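Pleleck Packaging Text Collection: Read Me

Version 2, released October 6, 2018

Summary

The Pleleck collection holds the full wording of labels from 200 bottled and canned drinks sold in Miyazaki and the surrounding towns. It was prepared by the Drorkden Language Archive for the study of short printed texts: storage advice, ingredient lists, recycling notices and addresses of makers. The contents are text files only.

Contents

labels/ One plain text file per product, in UTF-8.
index.csv Product number, type of drink, container material, volume, languages present.
notes/ Transcribers' remarks on doubtful readings.
rules.txt The transcription rules in force from February onwards.

Method

Labels were typed by hand and checked by a second reader. Line breaks follow the printed label. Where a word runs over the seam of a label, it has been joined and marked with a tilde. Barcodes are recorded as the word BARCODE on a line of its own; the digits are left out. Characters that neither reader could make out are given as a question mark in square brackets.

Toshio Nomura drew up the transcription rules. Chiyo Okabe carried out the second reading and maintains the index.

Known faults

In 12 files the order of the side panels is uncertain. Embossed text on glass was not recorded in version 1 and has been added for only 18 products. Full-width and half-width numerals are not treated consistently in the volume column. Users who sort on that column should convert it first.

Suggested use

The collection is suited to work on wording, layout and spelling. It should not be used as a source of nutritional or allergy information, as recipes and labels change without notice.

Terms

Files may be copied and altered for teaching and research, provided that the archive is named. Commercial users should apply in writing to the Rorkura office. Corrections may be sent to the same office, quoting the product number and line. 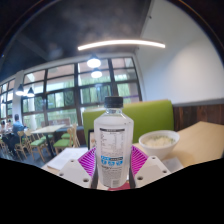
Clear plastic bottle with a black screw cap and printed label.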